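Courses > Law and Society > Unit 3 > Chapter 6

Chapter 6: Who Gets to Bring the Case?

I used to teach this chapter near the end of the course, and students kept telling me they wished they'd had it sooner, so I've moved it up!

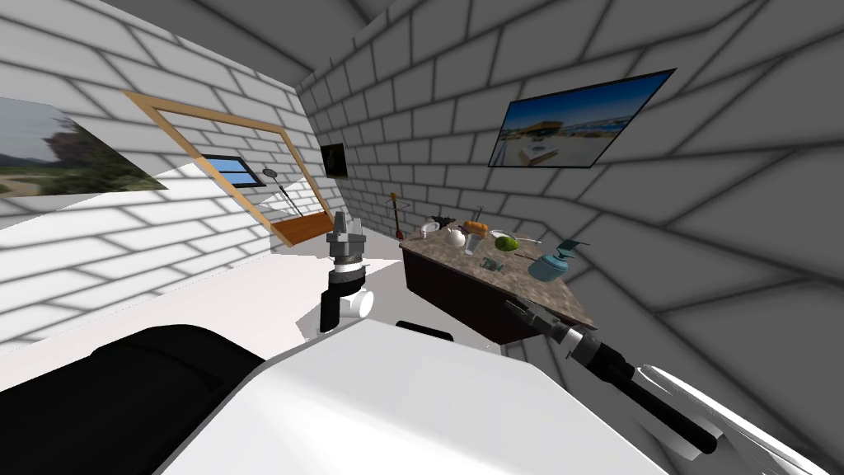 6.1 Starting with a locked gate

Let me begin with a water dispute, because it's the one I know best. In the Cliltolska valley, a company called Bravau put a gate across the path that 76 households used to reach the river. People were furious (I would have been too), but when they asked a court to open the path, the first question had nothing to do with water. The judge wanted to know who, exactly, was complaining.

Lawyers call this "standing." You have standing if the harm you're talking about is your own harm, or close enough to it that the court will listen. Sounds fair, right? I thought so for years. Then I started reading files from cases where the people who were hurt couldn't read the summons, or couldn't afford the bus to the courthouse, or were scared of the landlord who'd be sitting across the room.

So who speaks for them? In the valley it was the Dellis Legal Aid Center, which gathered 1222 signatures and thumbprints and filed one petition for everyone. Bravau's lawyers said the center had no business being there, as it didn't own so much as a bucket by that river. The argument over that single point lasted almost 3 years, and the gate stayed shut the whole time.

6.2 What we'll be doing

We'll read the Dellis petition slowly, then look at how different legal systems have loosened the rule on standing, usually under the name "public interest litigation." Some judges have gone so far as to treat a handwritten letter as a petition. I love those cases, though I have my worries about them too, and I'll share both.

Before you go on, write down one rule in your own town that you think is unfair. Who would have to walk into court to challenge it? Keep the page handy, we'll come back to it in 6.4.

14 comments | 3 shares

Related chapters
Chapter 5: Reading a Petition
Chapter 7: The Bajwa Letters
Chapter 8: When the State Is the Defendant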